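Shared Workshop Robotics, Handout 4
Hand tracking for a home-built arm: what to believe
Notes by Geert Hermans, 14 Sep 2021

Last time we left the arm holding a foam block and looking very pleased with itself. I would not read much into that. Foam forgives everything.

Before you buy parts, read the claims slowly. The Drisari kit notes promise smooth control "out of the box." Ours took most of July, and the wrist still lags when you turn it fast. Min-kyu Myung logged 327 tries on the bench and kept 80. Ask what was wrong with the rest before you admire the ones that stayed.

Costs: the parts list says 800 dollars. It leaves out cables, straps and spare batteries.

Task for this week: thin plastic envelopes with snap buttons. Record 20 openings each, using the tracked gloves and controllers.

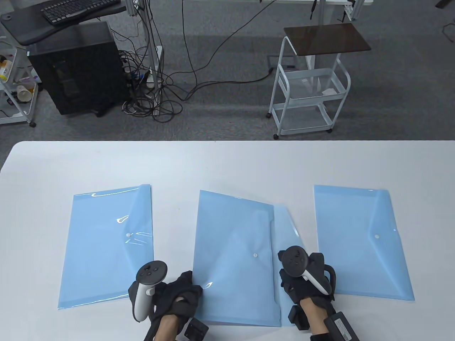 Write down every miss, including the ones you think were your own fault. A flap that bends is much harder to copy than a block that doesn't, and I have yet to see a demo video that admits it.

Reading: chapter on slip and grip, first half only. The second half is mostly sales talk.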